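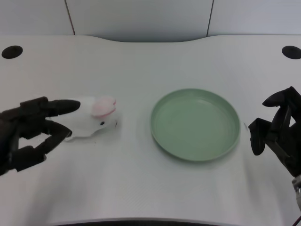 Collecting Demonstrations at Urnora: Frequently Asked Questions

4 min read

Maintained by Tiziana Monti. If your question is missing, ask it at the Friday meeting and it will show up in the next version, usually with your name removed.

What exactly are we collecting?

Examples of a person doing a small job through the robot's hands. You move, the hands move, and the software records the camera view and every joint position until you press the pedal. One job, start to finish, is an episode. The learning system (Zuvimine, named before anyone thought to ask marketing) gets a big pile of episodes and tries to work out what you were up to.

Which task is running now?

Toy to plate. A white plush rabbit goes from the table onto the pale green plate. The left hand usually does the picking up. Operators with a culinary background have raised concerns, and these have been noted.

Why a plush toy? Couldn't we do something useful?

Soft things are hard. A block has the decency to stay the same shape when you squeeze it. A stuffed animal folds and turns its ears over, and it looks different every time you set it down. If the policy can cope with that, the useful jobs get easier. Also, Remo Galli dropped the previous object, a mug, and there was only one.

How many episodes do you need?

The target for this task is 2000. A good operator manages 50 in a session before the quality slides. After that you start flinging, and Zuvimine will learn to fling.

What do I do with the other hand?

Leave it partly open on its own side of the table, clear of the plate. It's still being recorded. If you wave it around because you're bored, the model will conclude that boredom is part of the task. We have 300 episodes from April with a little flourish of the right hand at the end, and you can still see the flourish in the trained policy.

Can I put the toy in the same spot every time?

No. Move it, turn it, lay it on its side, point it away from the plate. Shift the plate a bit too. A model trained on one starting position learns one starting position, and then stands there grasping at air with great confidence.

I fumbled the grasp. Do I delete the episode?

If you recovered and finished, keep it and tag it "recovery." These are some of the most valuable things we have. If the toy left the table, mark it failed and start over. Please don't delete anything yourself. Lino Vitale goes through the failures and is fonder of them than you'd expect.

How hard should I squeeze?

Less than you think. Two fingertips, one above and one below, will hold it fine. You get no feeling back through the gloves, so watch the fur.

Is faster better?

Steady is better. Pauses are fine if you have a reason for them. Pausing to answer a text gets recorded as deep thought.

What should I write in the label?

Plain words, what happened, nothing else: "pick up the rabbit and place it on the plate." "Bunny's last supper" was entered 11 times by someone and had to be fixed by hand.

Does the trained robot work yet?

The Farina checkpoint gets the toy to the plate when the starting position is kind. When it isn't, it puts the toy near the plate and behaves as though that had been the plan. The next checkpoint, Istier, will be trained once we reach the target.

Will this put me out of a job?

Your job is moving a rabbit onto a plate. Let us know how you feel about it after the second session.

Comments (4)

Yareli Trujillo: The recovery tag is on page two of the menu now, under "other." Took me most of a morning to find it.

Remo Galli: The mug was wet. I would like that added to the page.

Sándor Kocsis: What about episodes where the toy lands half on the rim? I've been marking them as success and Lino has been marking them back.

Tiziana Monti: Half on the rim is a fail if it slides off when you let go. If it stays put, success. Lino agrees, with reservations. Remo, no.

Contact: ask for Tiziana Monti at the collection desk | © Urnora | Back to top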